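Zudeo Switch Bench: notes on the items and the sorting

Contents
Notes and pictures of a bench where small network hardware is prepared for reuse. The bench is a small one, closed in on three sides, and the work on it is mostly sorting: connectors, blanks, screws and brackets that belong to rack-mount equipment. There are 400 pictures in the set, grouped into 16 folders by the layout of the bench.

Items
Every folder has a rack-mount switch, a wooden board and colored plastic bins. Hand tools are present in most. Loose parts vary from folder to folder and are listed in parts.txt. Switches came from two offices, Varela and Calten, that were clearing out their racks. Asset stickers were removed before the work began, and no configuration data is included.

Layout
The switch goes at the back with its ports toward the near side. The board goes under and in front of it. Bins are placed wherever they leave the board easy to reach, so their angles differ between folders. The tabletop has a marble pattern, and small silver parts can be hard to pick out against the veining - check the parts list if a count matters to you.

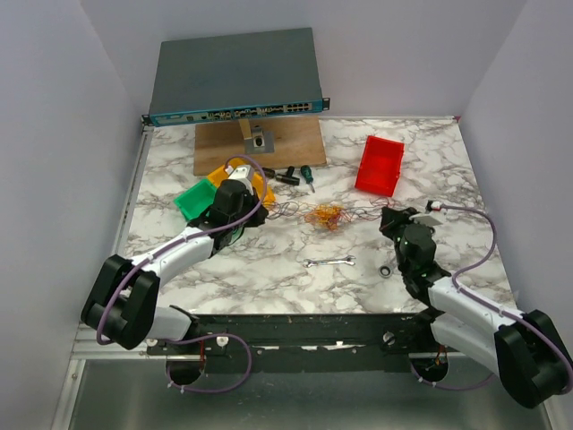 Folder 07. Switch above the board, with green, orange-yellow and red bins.

Bin colors
Color does not stand for a part type across the whole set. Green held blanks in the first folders and brackets later on. Each folder has a bins.txt file with the colors used and what they were meant for. Where that file says "open", the bin was not assigned.

Known problems
Folders 03 and 11 share one parts list. Folder 12 uses "socket" and "port" for the same thing. Almost 30 file names still have the old prefix "soker_" - the contents are fine.

Changes
April: folder 16 added, bin lists corrected for folders 04 to 06.

Contact
Xóchitl Lozano keeps the parts lists. Tiburcio Escobedo handles the folders and file names. Corrections sent by Thursday go into the next update.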